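Flikorside Home & Garden list
Last updated 4th August
3 min read

Re: Re: regrouting the old patio, or just giving up on it

Hi all,

Marloes, I'm so glad you brought this up, because I've been putting off writing about our patio since January and now I have no excuse. Quoting you first so people can follow along:

> On the patio question, I have more or less decided to scrape out all the
> old joints and start over. The house is from the thirties and I think the
> flagstones went in with it. My neighbor says to use plain cement and be
> done in a weekend. My brother says lime or nothing. I don't want to do
> this twice. Has anyone here lived with either one for a few winters?
>
> Marloes Desmet

I've lived with both! We did the half by the kitchen door in cement when we moved in, mostly so my mother-in-law would stop catching her heel on it, and then the half by the shed in lime two years later, after I'd read far too much. The cement side looked wonderful for one winter. Then it cracked right along the edges of the stones, water got in, and by spring I could lift whole strips of it out with a butter knife (a good butter knife, too, I never did get it straight again). The lime side has gone a bit crumbly in one corner under the downspout and otherwise it's just sitting there minding its business. 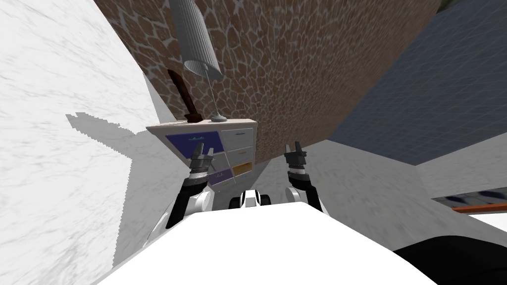 The part I got wrong with the lime was the drying. I did it in hot weather and went in for lunch, and when I came back the top had gone pale and dusty. You want damp burlap over it, and you want to keep wetting the burlap for days. My kids thought this was hilarious. I had a spray bottle in my back pocket at a birthday party.

Also, buy more than you think. I measured the whole thing, 186 square feet, went by the chart on the bag, and still ran out twice. The chart assumes nice even joints and mine wander all over the place, skinny here and then as wide as my thumb there. If your stones are the irregular kind, ignore the chart.

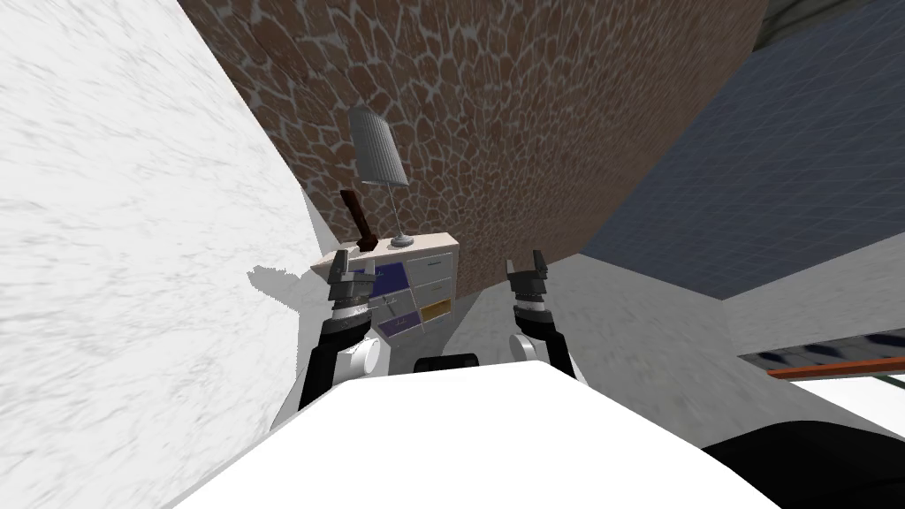
Brown stones with light grey mortar lines, next to pale marble.

On color - please do a test patch. Wet mortar tells you nothing. I mixed up little batches with different sands and let them sit on a scrap board for a couple of weeks before I picked, and the one I'd been sure about dried to the color of old chewing gum. The one I went with is a warm off-white from the yard in Zernitz, and it makes the red in the stones come up really nicely, especially after rain.

I forwarded Marloes's question to a couple of people off list too, and heard back.

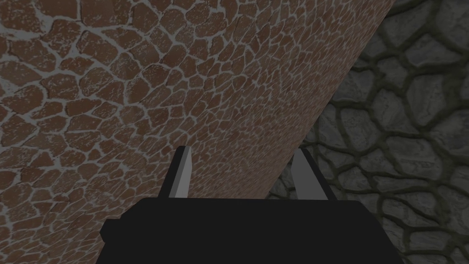

Lama Rawashdeh wrote that she would leave any joint that is still hard. Hers were about half and half when she started, she took out only the loose ones, and you can see the patching if you go looking but guests never have. She did the raking with an old screwdriver and a shop vac, kneeling on a folded bath mat, and she'd skip the angle grinder completely after nicking three stones in her first ten minutes with one.

I agree with all of that except the screwdriver. Get a proper plugging chisel, they're cheap and your wrist will thank you. I paid $86 for chisel, hammer, pointing trowel and a bucket, and I've used every bit of it since (the bucket mainly for the dog).

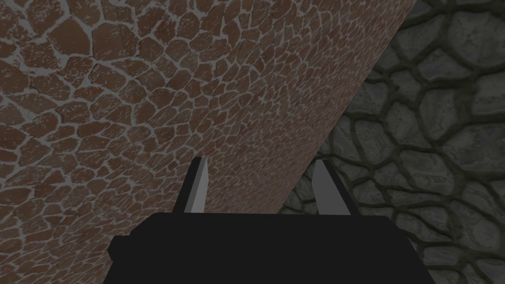

Rust-brown stones, pale mortar between them.

Paloma Schumacher asked a while back about moss and I never answered, sorry Paloma! I pull it by hand in the fall and leave whatever is in the shady corner. I tried vinegar once and the whole yard smelled like a pickle jar, and I've read since that it isn't kind to lime anyway, so no more of that.

Marloes, if you want to borrow the chisel and the burlap before the weather turns, they're yours. I'm out of town for a bit but Everett has the shed key. And if somebody knows whether the Zernitz yard still sells the sand by the half bag, please say so, I need a little for that downspout corner.

Paloma Ruiz-Ortega

2 shares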